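Towels slide off each other when folded and stacked on a smooth table
Asked in Laundry and Linen
Viewed 1563 times
3 answers

Question

I fold towels for a small swim school, at a long wooden table with a polished top. The towels come in four colours (yellow, orange, light blue, green) and each colour goes to a different change room. All are plain terry, bought as Flimari bath size, and all have been through a good number of washes.

Two problems.

First, the bottom layer moves on the table while I bring the top layer over, so the edges end up out by a couple of centimetres. By the third fold the error has doubled and the stack leans.

Second, I can't settle on a fold that fits the shelf. Shelf depth is 34 cm. Folding in half, half and half again gives me a block that is too deep one way and too shallow the other.

I have tried a damp cloth under the work area (wets the towels) and a rubber bath mat (leaves fluff and smells). Is there a standard method for slick surfaces?

Posted by Uzma Gondal

Answer 1 (accepted)

The drag problem comes from pulling the cloth horizontally. On a polished surface the friction under the towel is low, and any sideways pull on the upper layer carries the lower one with it. Lift instead.

Procedure:

1. Tip the colour out in a heap at the far side of the table. Work one colour at a time.
2. Hold the towel by the two corners of a short edge, arms up, and let it hang. Give it one shake.
3. Lower it so the far hem touches the table first, then lay the rest down toward you. Do not drag it to straighten it. If it is crooked, lift it and lay it again.
4. Take the two near corners up and over to the far hem. Set them down vertically. Press along the hem with the flat of the hand before you let go.
5. Turn the towel 90 degrees and fold in thirds. Outer third first, then the other over it.

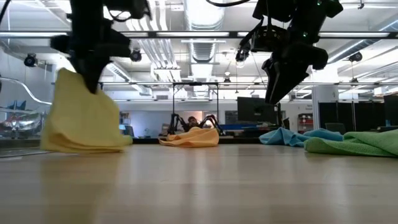

Does the order of the colours matter when folding from mixed heaps?

Only if the shelves are filled in a fixed sequence. Otherwise start with the colour you have most of, while there is still table space, and leave the smallest heap until the end.

On the shelf depth: measure the towel after washing, not from the label. Terry shrinks more along its length than its width. Ours were sold as 70 x 140 and now measure 67 x 132. In half and then in thirds gives 66 x 22.3, and one more fold across the middle gives 33 x 22.3, which goes on a 34 cm shelf with the folded edge facing out. Yours will differ slightly. Cut a piece of stiff card to the finished size and check every tenth towel against it.

Stacks should not go above ten. Alternate the direction of the thick edge halfway up if they lean.

Posted by Ka-ming Yau

Comments on this answer

Uzma Gondal: Mine are 68 x 133 so the same fold works. Laying the far hem down first fixed most of the creep. Still getting a small offset on the green ones, which are newer and thicker.

Ka-ming Yau: Thicker pile needs a longer press at the hem. Also check whether they were washed with softener. It coats the loops and they slip more.

Answer 2

Put a cotton sheet over the table and clip it under at both ends. We use an old flat sheet and four Umel clamps. The sheet has to be pulled tight or it ruckles and you are worse off than before. Wash it with the towels.

A felt table protector also works but picks up lint. I had the Vasconcelos one and gave up on it after a month.

Posted by fourthload

Answer 3

just roll them. fits any shelf

Posted by guest178

Comments on this answer

Ka-ming Yau: Rolled towels take more shelf depth per towel at this size and need a front rail or they come off the shelf.

Related questions

Fevel drying rack, arms sagging under wet bath sheets
Removing softener build-up from terry
Shelf spacing for stacks of ten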